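10 Jan 2025

# What does breakfast cost in electricity?

Project report, Iltdale evening program, home energy module

My question was pretty simple: how much power does my household use before we leave in the morning, and can we bring it down without anybody getting grumpy? Irina Coman, my project partner, did the same thing at her place in Nutton so we'd have two homes to compare (hers has a gas stove, mine doesn't, more on that later).

## How I measured

I borrowed an Imatel plug-in meter from the school and read it before and after each thing we used. I wrote the numbers on a pad and typed them up at night. The first few days are a mess — I kept forgetting the "before" reading, so I threw those out and started over.
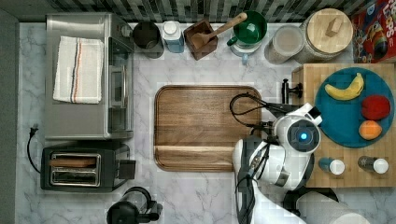
*Fig. 1. Countertop with the toaster oven, toaster and kettle.*

The kettle surprised me most. I fill it way too full, always have, and boiling all that extra water adds up! The highest reading I wrote down was 1702 watts. Over the whole test, breakfast at my place used 1171 watt-hours on the worst morning, and that was a pancake morning, so I'm not sure it's fair to count it.

## What I changed

First I only boiled what we were going to drink. Then I quit preheating the oven for small stuff.

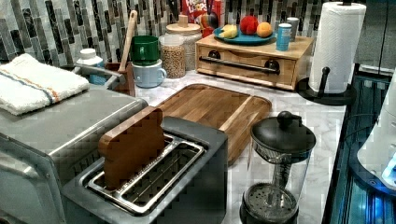
My sister Jia thought the second one was a terrible idea and said her bagels came out sad. We settled on a shorter preheat, which she could live with, and I wrote that down as its own category so it wouldn't get mixed in with the rest.

Irina's numbers were lower than mine all the way through, but her gas doesn't show up on a plug meter, so we can't really say her kitchen uses less energy. We should have caught that in the planning stage. If we run this again in April we'd read the gas meter too.

## Things that went wrong

- I lost 2 pages of notes and had to leave those mornings out.
- The meter resets if you unplug it, which I learned the hard way.
- Cold cereal days use almost nothing, so they drag the average down a lot. I ended up listing them separately.

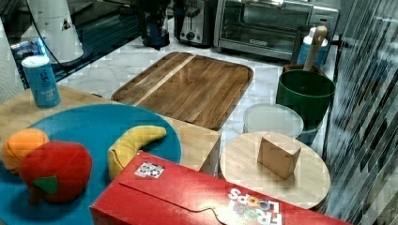
## Results

Filling the kettle properly saved 80 watt-hours on a normal morning. The shorter preheat saved a little too, but it bounced around so much from day to day that I don't want to put a number on it. The full table is in the appendix, and Irina's is right after mine.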